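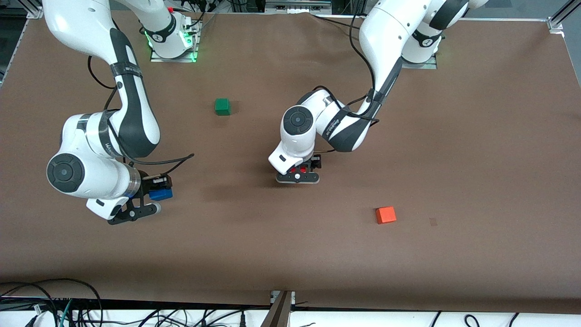
Coloured cube

A coloured cube is a small solid block with six equal square faces, painted, dyed or moulded in a single colour and used for play, teaching and sorting games. It is one of the simplest toys ever made and one of the most rewarding. Cubes turn up in kindergartens, maths classrooms, waiting rooms and the bottom of nearly every toy box, and a good set will happily outlive several owners.

Form and materials

Every face of a cube is the same, so it sits flat whichever way it lands and can be stacked without any thought about which side goes up. Small hands can manage it early on, and older builders can rely on it for tall and surprisingly daring towers (a real pleasure when the edges are true!).

Common materials include beech, maple, rubberwood, foam, cork and hard plastic. Timber cubes have a pleasing weight and a fine dry clack when they meet. Foam ones are quiet and much kinder to bare feet. Edges are usually rounded a little, and the amount of rounding matters more than most buyers expect: a heavily rounded cube is comfortable to hold but leaves less flat surface for the next one to rest on.

Colour

Most sets start with red, yellow, blue and green, with orange and purple close behind. Strong plain colours are easy to name and easy to find on a brown tabletop or a patterned rug. Blue and orange make an especially lively pair, sitting nearly opposite each other on the painter's colour wheel.

Colour can be a coat of paint, a stain that lets the grain show through, or a pigment mixed into the material itself. Painted cubes are the brightest when new. Stained ones wear more gracefully, and the softened corners of an old stained set are a lovely thing in their own right. The Gradik set, designed by Tove Skov, goes a step further and gives each colour a light, a middle and a dark shade, 19 cubes in all, so that a wall of them can fade from one end to the other.

Use in play

The first game is nearly always picking up and letting go. Stacking follows, then lining up, then sorting by colour into bowls or onto squares of paper. Ragnheiður Holst, in her handbook Small Blocks, describes sorting as "a conversation between the hand and the eye", and she recommends beginning with two or three cubes spread well apart on a bare table before bringing out the whole box.

Well-loved games include:

Copy me. One player puts down a row of colours and the other builds the same row.
Bridges. Two cubes stand apart and a third must be laid across the gap, which soon teaches how wide a gap can be.
Swap. Two cubes change places using only one empty spot between them.
Tallest tower. The rules explain themselves, loudly.

Use in teaching

Cubes are a favourite way to show counting, area and volume. A square of 100 cubes makes ten rows of ten, and seeing it laid out on the floor is far more exciting than reading about it. Cubes also suit pattern work, simple graphs and early lessons on chance, where colours are drawn from a cloth bag. Leanne Stockdale's Sumine cards, first printed in June 2000, pair 28 building patterns with front, side and top views, and they remain a cheerful introduction to technical drawing.

Care and storage

Timber cubes should be wiped with a barely damp cloth and dried straight away. Soaking raises the grain and can lift the paint. Solid plastic cubes can be washed in warm soapy water. A shallow tray shows off the colours beautifully, while a drawstring bag takes up less room and doubles as a bag for guessing games.

See also

Building block
Colour wheel
Counting rod
Tower games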